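Keep the Small Kitchen

6 January 2018
by the Segura Street blog

This site uses cookies. By continuing to browse you agree to our cookie policy.

So Rokalstead wants to close the shared kitchen at the community hall. Again. The plan is to rip it out and rent the space to Jovico for a coffee counter. Decision in April, apparently.

I think it's a bad idea and I'll say why, quickly, I have a bus to catch.

First the money. The kitchen took in 481 dollars last year. Not much, fine. But it was never meant to make money. The library doesn't make money. The benches don't make money. You pay 4 dollars, you get a stove and a sink for the evening. Where else in town can you do that? I've looked. Nowhere.

Second thing – people in small apartments. My own place has two burners and a counter the size of a tray. Can't make soup for a dozen people on that. Can't can tomatoes. Can't teach a kid to make bread without flour in the bed. A town that builds apartments that small owes people a big kitchen somewere. That used to be obvious.

And dishes. Every argument I've ever had about living with other people was about dishes. A real sink with two sides fixes half of it.

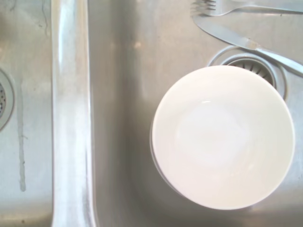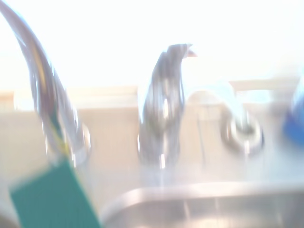
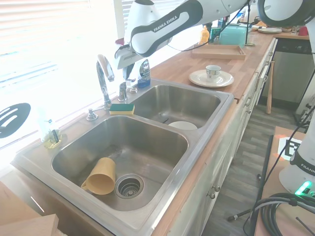 Double sink, stainless steel.

Prikari wrote in to say that all this is nostalgia, that the hall kitchen sits dark most nights, and that a coffee counter would at least bring people through the door in winter. Would I rather have a principle or a warm room?

Fair question. But it sits dark becuase you have to book it by phone, mornings only, and hand over a 50 dollar deposit. I called three times before I got a person. Fix the booking first. Put a sign on the street. Then tell me no one wants it.

Also we have coffee. Plenty of coffee. What we don't have is anywhere to cook a big meal with the neighbors.

Comments on the plan go to the front desk at the hall, on paper, they don't take email. Bring a pen, theirs is usually gone.

72 shares | 4 comments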